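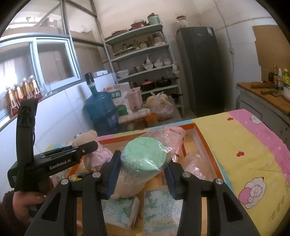 Oltine sells its cotton yarn to 31 buyers abroad, and in February it opened a second dyeing line in Stikau. Tahsin Paul, who manages the exports, told me that the decision was not easy.

"We discussed it for three years," he said. "The bank wanted to see orders first, and the customers wanted to see the machines first."

The new line takes mostly work which the company before gave to Nolisier, a dyeing house in Herath. Mr. Paul says the delivery time is now six weeks. He would not tell me the old one.

I asked him about the price of raw cotton. "We buy for two months and not more," he answered. "My colleague Aksel Riis would like to buy for longer. We have this conversation every season."

Home textiles stay for him a question mark. Two buyers have asked for towels, but Oltine has no looms for them, and Mr. Paul does not plan to order any this year.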